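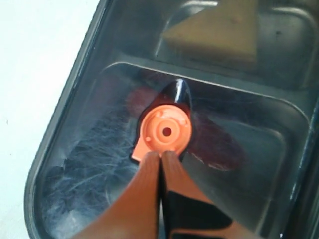

Wrist view: orange cap held at the fingertips over the tray.

Testing a two-finger gripper on small parts and glossy trays

Last updated February 17, 2025, by Nia Sayce

Picking a small round part out of a tray is a fair test of whether an arm is ready for kitchen or packing-bench work. A person does it without looking. Our arm at Pullness still needs the setup below.

Before you start

Fix the tray to the bench. Clean the fingertips with a dry cloth. Set the wrist camera exposure by hand, at 8 ms, with the bench lights on. Auto exposure hunts when the tray is dark and the bench is pale.

Step 1. Approach

Bring the fingers in from the open side of the tray, closed, and stop short of the rim. Save this pose as "wait". Every attempt starts and ends there. 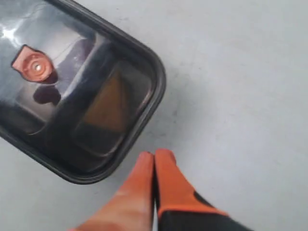
Check the live view for glare before going further. Shiny plastic gives the depth estimate false surfaces, and a reflection of a part can score as high as the part. If the detector returns two hits for one item, move the lamp and leave the threshold alone.

Step 2. Grip

Open the fingers to 46 mm, lower, and close at low force. Grip a disc near its edge so that the face stays clear for the camera. If it rotates in the grip, release and retry. Do not raise the force first.

Step 3. Log

Record each attempt as clean, retried or failed. Aled Ruddock's script in Zillbridge writes the log when the arm returns to "wait". Stop after 102 attempts and wipe the fingertips again.

Can it do the chore yet?

Under fixed light with a fixed tray, we would let it run attended. With mixed parts or a tray that moves, no. Pads last up to 3000 cycles in our use, and grip gets worse well before they look worn. Retest in March with the softer pads.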